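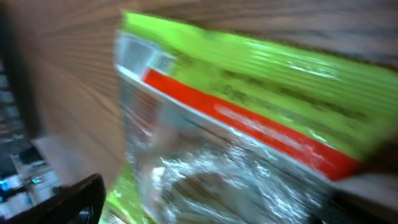

Wrist cam, mid-move. Green band, red stripe, shiny crinkly film, a whole lot of blur. I love this view so much.

1/ Big week on the snack-bag-sized-stuff project, so here comes a thread! I've been teaching our arm to handle soft plastic packages by driving it myself, over and over, and letting it learn from the recordings. We're at 1259 saved runs as of this morning.

2/ Setup for anyone new: I sit at the desk with a small leader arm in my hands, and the real arm copies whatever I do. Squeeze my handle, the gripper closes. It feels like a very slow video game where the prize is putting groceries on the other side of a table.

3/ The leader arm is a Drallum kit I put together in February. Two of the joints were stiff at first and my wrist hated me for it. I swapped the grease, loosened one screw a quarter turn, and wow, what a difference. Should have done that on day one.

4/ Soft packages are SO much harder than blocks. A block stays block-shaped. Film slides, folds over, puffs up on one side when you pinch the other. I've changed my mind on the best grip at least four times (currently: go in low, close slowly, wait a beat, then lift).

5/ That wait is huge. When I watched my early runs back, I was lifting the moment the fingers closed, and the policy picked up the same habit, only worse. It would yank. So I redid a big chunk of them with a pause before the lift, and the yanking mostly went away.

6/ Things I try to do the same way every time: start from the home pose, come in from the right, keep my speed even. Things I change on purpose: where the package sits, which way it's turned, the lighting in the room.

7/ Blur is a fun one. At the speed I like to drive, the printing on a package smears until you can't read a word of it. My first instinct was to throw those frames out. Then I trained with and without them, and the version that kept them did better on fast moves! The arm is going to see blur when it's working, so it may as well see it while it's learning.

8/ I did slow down for the last few inches before contact, though. I want a sharp look at the edge of the film right when the fingers get there. Fast in the middle, slow at the ends - that's my whole driving style now.

9/ Somebody at the Pletville meetup asked if I delete the runs where I mess up. Depends! If I drop the package and recover, it stays, and those are some of my favorites. If I bump the table or forget what I was doing halfway through (it happens, usually right before lunch), it goes.

10/ So far 794 of the runs are soft packages, and the rest are boxes and cups from the older set. I trained on the mix and on soft-only. The mix won on boxes, no shock there, but on soft stuff they came out close enough that I want to run it again before I say anything.

11/ Tooling shoutout: I label everything in Plekis, which lets me scrub through a run with the joint angles plotted under the video. You can see the gripper current climb right as the film bunches up. I've lost whole evenings to scrolling through those plots.

12/ Practical tip if you're starting out: keep sessions short. I do 20 minutes, then get up and walk. My driving gets sloppy way before I feel tired, and sloppy driving goes straight into the data.

13/ Second tip: say the task out loud before each run. "Pick up the package, put it down on the left." Sounds silly, but it cut my weird half-finished runs way down.

14/ Next up is handing a package from one arm to the other. The second arm is on the Benavides bench waiting for a new cable. I've tried it with my own two hands a bunch to get a feel for the timing and I'm already excited.

15/ Happy to share my recording checklist if people want it. And if you've got a good trick for slippery film, please send it my way, I will try it tonight!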